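The Last Bus to Grekitz

My aunt left me her house in Grekitz and 144 jars of plum jam. The lawyer wrote it in exactly this order. I had not been there for 11 years.

The bus from Pulow was almost empty. The driver asked me if I was the one who would sell. I said I did not know yet. He nodded, as if this was the wrong answer, and drove slowly past the river.

In the kitchen it smelled of sugar and cold ashes. I opened one jar and ate from it with my finger, standing, in my coat. Then I walked through all the rooms and turned on every lamp.

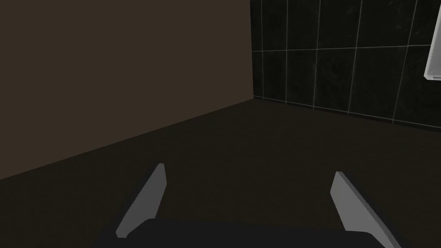
In the evening a neighbor knocked. She had an empty basket with her.

"She promised me 11 jars," she said. "For the winter."

I gave her 12. She put one back on the table and looked at me strictly.

"You are staying, then," she said.

I had missed the last bus, so I said yes.

Comments

plumtree: The neighbor who gives back one jar, I know her very well.

Dusum reader: Will there be a second part? I want to know about the house.

Recent stories
The Clock in Dusum
Snow in June
A Coat for Mrs. Leclerc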